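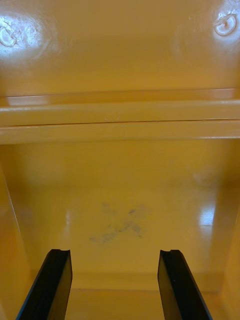 Yellow bins butted together, fingers over the front one.

Forum > Cells and Fixtures > House rules and good practice
Thread: Bin and tray rules for a small sorting bench, please pick holes

hilldenbench
6 Jun 2020

I'm writing the bench rules for our board and motor sorting table at Hillden. Four yellow bins, two on each side, a lined steel tray in the middle, an arm working from the left and another from the right. Until now the rules lived in people's heads, and the two shifts did not have the same ones.

Draft as it stands:

1. One kind of part per bin. Motors with motors, wire with wire, boards with boards.
2. Bins on the same side sit rim to rim, no gap.
3. Tray gets a fresh white liner at the start of each shift.
4. One board in the tray at a time.
5. Bin floors get wiped when a smudge is big enough to show up on the wrist camera.
6. No hands over the table unless both arms are stopped and the stop is latched.
7. Bins get replaced after 2,000 picks, whatever they look like.

Rule 7 is the one I expect trouble over. Rule 2 came from finding wire ends stuck down between bins.

fixture_moth

Rule 7 is wasteful. A scuffed bin holds parts as well as a new one. Go by condition and write down what the condition is. Deep gouge, cracked rim, floor that no longer sits flat. Ours have far more than 2,000 picks on them and I would not swap any of them tomorrow.

Rule 5 is vague too. "Big enough to show up" depends on who is looking.

Sosina Gudeta

I'd keep a number, but make it an inspection number. Every 200 picks somebody looks at the floor and the rims and initials the sheet. Then you replace on condition, and you have a record if the inspector asks why you didn't.

What do you do about cables? There is nothing in the draft on it.

hilldenbench

Fair on the inspection number. I'll change rule 7 to that.

On cables, there's no rule yet and there should be. On the left side the black cable goes over the rim of the back bin and lies across it before it comes back to the arm. The motors are in that same bin, and they have short leads of their own.

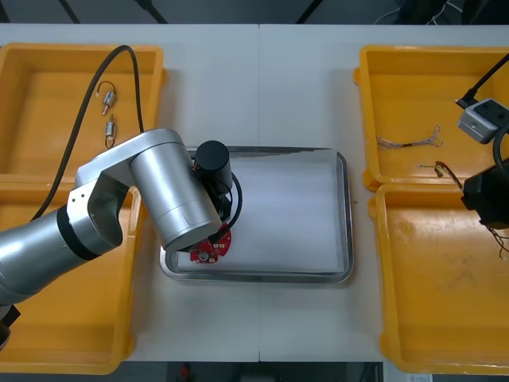

Tell them to get that cable overhead before they write another line, was what Fikre posted when I put the draft up on the Nillurel board. The full reply was longer, but the main point was that a cable near a pick area is a snag hazard first and a housekeeping matter second, and that it belongs in the risk assessment with the stop procedure. I agree with the first half. I'm not sure an overhead run is practical for us before September.

fixture_moth

Overhead is the right answer for a permanent cell. For a bench that gets moved, a clip on the arm links and a fixed slack length does the job. I've seen overhead runs put in badly, and then the cable pulls on the wrist every time the arm reaches down.

wrenhollow

Disagree with moth. Clips get taken off for service and don't go back on. If it has to be clips, put them on the start-of-shift check by name, each one.

Also, rule 1 and loose wire. Wire with frayed ends should not be next to a bin of boards. A strand on a board is a short waiting for power. Is that covered?

hilldenbench

Not covered. Wire is in the back right bin, and the front right one is empty at the moment. I could say boards never go on the wire side. Would that do?

wrenhollow

It would do if people keep to it. Mark the bins.

Sosina Gudeta

Marking is cheap, do it. And on rule 4, say what counts as a correct placement for a board, or each shift will teach it differently.

hilldenbench

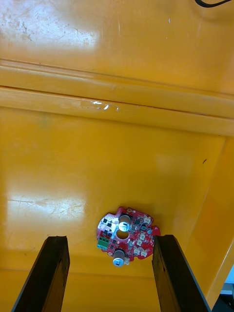 Placement is the part I have rewritten most. The new wording says a board goes down flat, component side up, clear of the walls, with room for a finger on each side before the gripper closes. The round red ones have two upright capacitors and a green terminal block at the rim, so I've added that the fingers close on the board edge and never on a part that stands up from it. Glare on the bin floor gets its own line: if it falls across the board, move the light and leave the camera settings alone.

fixture_moth

"Never on a part that stands up" is good. I'd put that first. I still think one board at a time in the tray is too strict if you have a liner with marked positions.

hilldenbench

We don't have marked positions. If we print them I'll look at it again.

wrenhollow

Keep it at one. Hoderville went to two and spent the next month sorting out which board had been tested.

hilldenbench

One it is. Revised list goes up once I've got the cable rule worded. If anyone has a clip checklist they're willing to share, post it under this.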